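4.3 Cooking One-Pan Meals in the Skultden Electric Skillet

This section applies to the Skultden Electric Skillet with the standard glass lid and the detachable heat control. Read Section 2 (Electrical Safety) before proceeding. Users of the deep-pan version should follow Section 4.5 for liquid quantities.

Before You Begin

1. Place the skillet on a dry, level, heat-resistant surface. Leave a clear space of at least 20 centimeters on all sides.

2. Confirm that the heat control is turned to OFF and that the control socket on the side of the pan is completely dry.

3. Push the heat control into the socket until it stops. A partly seated control will give an incorrect temperature reading.

4. Plug the cord into a grounded wall outlet. Do not use an extension cord, a power strip or a timer switch.

CAUTION: The skillet must not share an outlet with another heating appliance, including a kettle, toaster or space heater. In older apartments and rented rooms a single circuit may serve several outlets. If the breaker trips, turn the control to OFF, unplug the skillet, and contact the building manager before using it again.

First Use

5. Remove all packing material and the paper disk from the cooking surface. Discard small wrappers and bags at once and keep them away from children.

6. Wash the pan and lid in warm soapy water, rinse, and dry thoroughly. The heat control must never be placed in water.

7. Wipe the cooking surface with one teaspoon of vegetable oil. Heat at setting 3 for 20 minutes with the lid off. A slight odor is normal during this step and will not return.

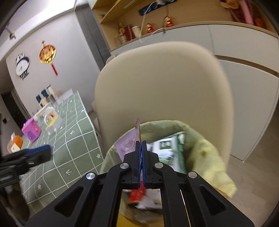
Dispose of wrappers in a lined bin.

8. Turn the control to OFF and allow the pan to cool to room temperature. Wipe away any remaining oil with a soft cloth.

Browning Meat

9. Preheat the skillet at setting 7 until the indicator light goes out. The light will go on and off during cooking as the control maintains the selected temperature.

10. Pat the meat dry and place it in the pan in a single layer. Pork chops and chicken thighs should not touch one another or the wall of the pan.

11. Brown the first side without moving it. Turn once, using a wooden or nylon utensil. Metal utensils will damage the coating and are not covered under the warranty.

12. Check the thickest part with a food thermometer before serving. Pork chops should reach 145 °F and rest for three minutes. Chicken should reach 165 °F.

NOTE: Meat taken directly from the refrigerator lowers the pan temperature. If the indicator light stays on for an extended time, cook in two batches.

Adding Vegetables and Liquid

13. Remove the browned meat to a clean plate. Do not return cooked meat to a plate that has held raw meat.

14. Reduce the control to setting 4. Add sliced onions, carrots or potatoes and stir until they are lightly coated with the pan juices.

15. Pour in one cup of warm broth or water along the edge of the pan. Cold liquid poured into a hot pan may warp the base and cause spattering.

16. Return the meat to the pan, cover, and simmer for 40 minutes. Keep the steam vent in the lid turned away from the control.

CAUTION: Steam leaves the lid with considerable force when it is lifted. Raise the far side first and keep hands and face clear.

Candied Sweet Potatoes

The sugar in this dish scorches easily. The Bansal nonstick coating will release most scorched sugar after soaking, but repeated scorching shortens its life.

17. Peel four medium sweet potatoes and cut them into slices of even thickness.

18. Melt three tablespoons of butter at setting 3. Stir in one half cup of brown sugar, one quarter cup of water and a pinch of salt.

19. Add the slices, cover, and cook until tender, turning them every few minutes. Remove the lid for the last part of cooking so that the syrup thickens.

Serving at the Table

The skillet may be used for serving at the WARM setting. Place it on the Stekomura trivet (sold separately) or on another heat-resistant stand. Tablecloths, place mats, paper napkins and tissues should be kept well clear of the pan, and the cord must not hang over the edge of the table. Food should not be held at WARM for longer than two hours.
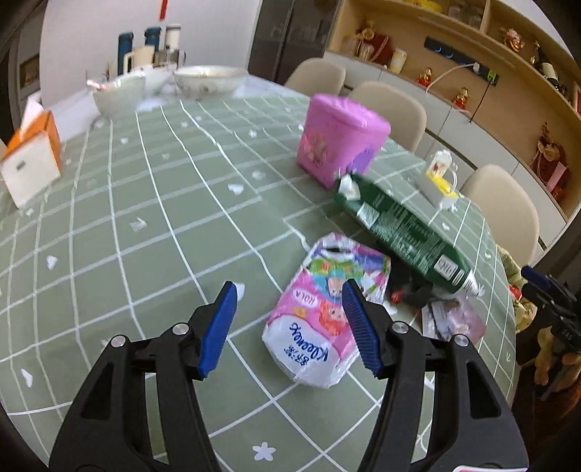
Page 19

After Cooking

20. Turn the control to OFF, unplug the cord from the wall, and wait until the pan is cool. Then pull the heat control straight out of its socket.

21. Fill the pan with warm soapy water to loosen food residue. Do not use steel wool or oven cleaner.

22. Dry the pan completely, paying attention to the control socket. Store the heat control inside the pan with a folded cloth beneath it.

Replacement Parts

Lids, lid knobs and heat controls may be ordered from Grevov Parts Service. Quote part number 204 for the heat control. Controls from other skillets may fit the socket but must not be used.

For cleaning of stubborn residue, see Section 5.1.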